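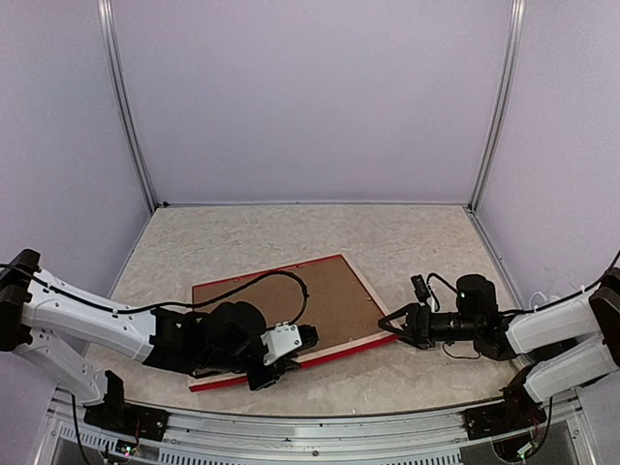
Handout 9 - Two-arm cell, setup and upkeep
Robot Maintenance II, November section
Bring this to the bench. Cell notes from last term are out of date, toss them.

Covers: start of shift check, cables, gripper fingers, wrist cameras, the picture frame job, what to write in the log. Not covering safety lockout again, that was handout 2.

START OF SHIFT

Power off first. Hands on each base mount, left then right, try to rock it. Any movement at all, torque the bolts to the front rail in a cross pattern, then recheck the arm home position. A base that shifted even a little throws off every taught point on that side.

Wipe the work surface. Dry cloth, then the Bilari cleaner if there's residue. No wax or polish, parts slide on it and the cameras see more glare.

Boards by the bases - power light on both before you start the controller. No light = check the supply plug, then the fuse. Don't swap the boards left to right to "see if it follows". The addresses are set per side and you will spend the afternoon undoing it.

Controller comes up in Skendeo. Wait for both arms to report. If one side hangs, restart that side only.

CABLES

Most common fault in this cell by a long way. Log for last year had 103 entries and more than half were cable or connector.

Move each arm by hand (power off!) through its full range and watch the loop at the wrist. Want slack at full reach, no snag when folded back. Too much slack is also bad, loop drops into the work area and the gripper drags it, or it shows up in the camera view.
Ties go on the link, never across a joint.
Connector at the wrist: push untill it clicks, tug lightly. Intermittent dropouts are nearly always this one.
Replace a cable if the jacket is nicked. No tape repairs. 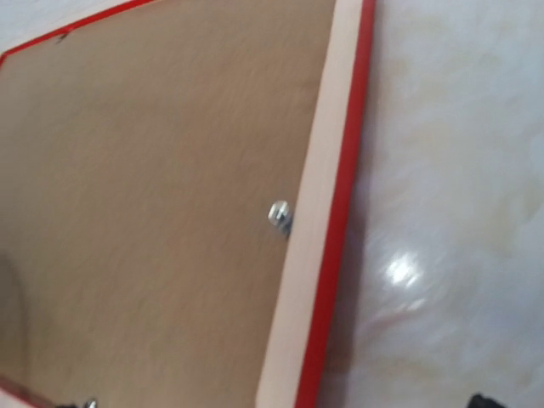
WRIST CAMERAS

Check focus at working height, not at home. Lens is fixed focus with a lock ring, the ring creeps with vibration. Put a part flat on the surface, bring the arm down to the approach point, look at the live view. Blur while moving is normal. Blur with the arm parked for a full second is not - reset the ring.

Shiny hardware blows out under the overhead light. Clips, screws, anything plated. Lower exposure before you touch the lights, because the lights are shared with the fixed camera and you'll upset that one too.

Clean lens with the swabs in the drawer. Not your shirt.

After any camera work run the Ostov calibration, 100 samples per side. Takes a while. Do not lean on the cell while it runs.

GRIPPER FINGERS

Look at the tips for rounding and chips. Close slowly on a strip of paper and pull, should hold evenly along the whole tip. If one edge grips and the other doesn't, finger is bent or the screws are loose. Check screws first.
Both fingers get replaced together, always.
After replacing: re-zero open and closed positions, then a dry cycle with no part.

FRAME JOB (bench exercise)

Task is the backing board on a picture frame. Good test of the cell as it needs a light touch and both arms working near each other.

Order of work
1. frame face down, near center, a little rotation is OK
2. one arm steadies, other works the fastener
3. work round the edge
4. lift board, set down flat
5. check the insert before the board goes back

Watch the steadying arm. If it presses too hard the frame creeps and the second arm misses. Start with low force and bring it up. Taught force for this job is in the Tamihana file, program 3670, don't overwrite it, save a copy with your bench number.
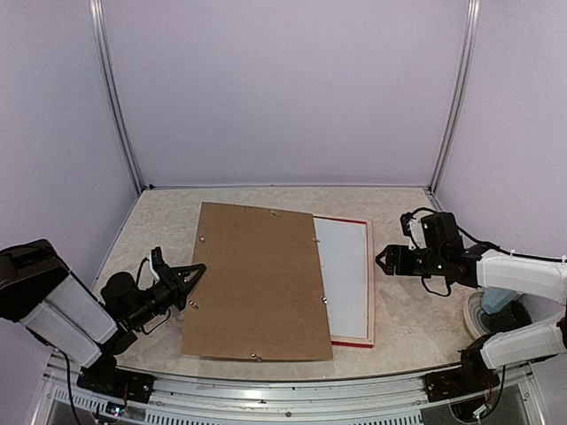 Before resuming from a pause, check clearance between both grippers and whatever is lying on the surface. Board edges are thin and a finger coming in low will catch underneath and flip it. Approach from higher than you think, then come straight down. Same going out.

Also anything you set down inside the cell comes out before a cycle. Tools, tape, rags.

LOG

Date, side, joint or part, what you saw, what you did. "Fixed arm" is not an entry. If you changed a taught point write down the old value as well.
Unresolved stuff gets a red tag on the controller and a line in the log, both.

For next time: read the section on joint backlash, bring your own hex keys, metric. Bench groups same as before. Write-up is one page, I dont need the theory, just what was wrong with the cell and how you found it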